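Small office: getting marks off a white desk, and do two desks in an L make sense?
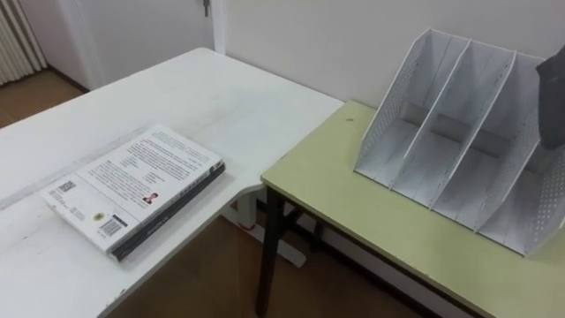
pernlane42
Posted 2024-10-07

Moved into the small room at the back of our unit and inherited the white desk. The other table is mine, a Dekero I've had for years. Two questions.

1. The white top has grey smudges and a long streak running across the middle. Dish soap took off maybe half of it. What next?
2. I have them side by side in an L with the corner of the white one just in front of the other. Keep it, or push both against the wall?

The file holder stays on the yellow-green table either way.

tallow_b
Melamine sponge, damp, light pressure. Try it in a corner first. I did 12 white desks at our old place that way and most came up fine. The long one might be a scratch with dirt in it, and then you're stuck with it.

gridpaper
Don't use the sponge. It's an abrasive, same idea as very fine sandpaper, and it leaves dull patches that pick up dirt faster than before. Rubbing alcohol on a cloth, wipe, dry, repeat.

tallow_b
Four years on ours and no dull patches. Depends how hard you scrub.

gridpaper
Depends on the top too, and we don't know what this one is. Alcohol first costs nothing.

Rattanakul_desk
On the layout - I'd keep the L. You get one surface for reading and writing and one for paper storage. My only change would be to line up the edges. Overlapped corners catch your sleeve every time you turn.

pernlane42
They don't line up well. The room is narrow and I need 80 cm to get the door open.

oslerfen
Then go against the wall. I had an L in a narrow room and ended up using one side of it as a shelf. Also look at a Trirnex desk mat. I have the 800 mm one and it would hide most of that streak.

Rattanakul_desk
A mat that size leaves him no room for anything else on top.

pernlane42
Tried the alcohol tonight. The smudges near the front edge are lighter, the long mark is the same. Going to leave the L through November and see if the corner bothers me.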